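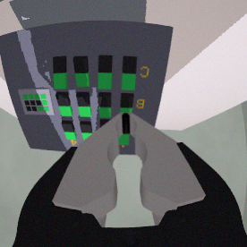
I got to Firkisen's open day a little before ten in the morning, which was a mistake, because the coffee hadn't arrived and the parking lot at Novgate is a long, windy walk from anything. But I did get a seat up front!

The demo runs entirely in simulation. Up on the wall screen there's an arm, a table, a plain room with a door and a clock, and a panel of twelve switches, each with its own little green patch. The arm's job is to work on those switches. Sounds easy (I flip a dozen before breakfast), but the panel can sit at a tilt, and then "straight ahead" means something new every time. I found myself leaning sideways in my chair to help. 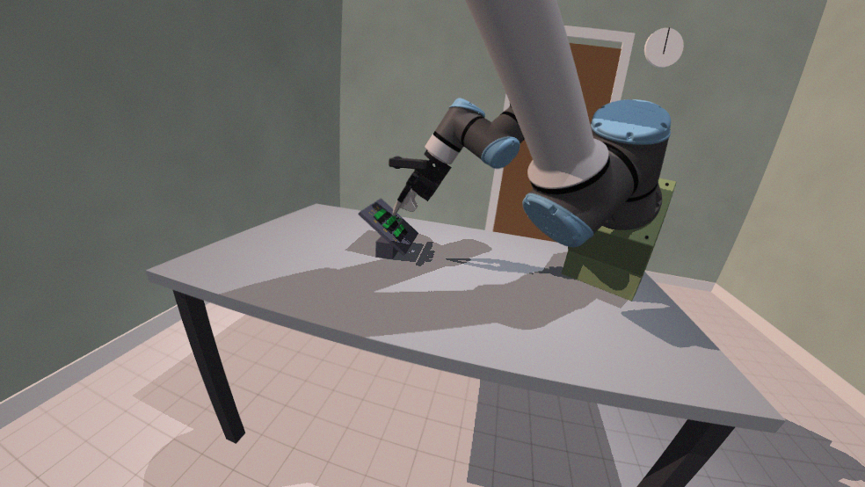 Whitfield, two seats down, wondered out loud whether any of this would carry over to a real bench, where screws work loose and somebody has always spilled something. Fair question, and it got the longest answer of the morning. The short version: they don't know yet, and a hardware trial in Kusville is penciled in for January.

Until then it's practice, and lots of it. The team has logged 1,652 practice runs so far and calls 1,319 of them good, and I liked that they put the other number up on the screen too. Shadows get a lot of the blame.
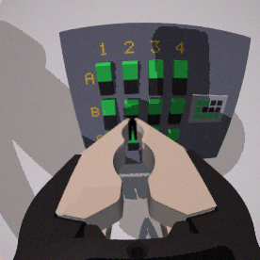 The rows have letters and the columns have numbers, so people in the audience were soon yelling out squares like it was bingo. B2! C4! I yelled one myself. Then the coffee came, and half the front row was gone before the next run loaded.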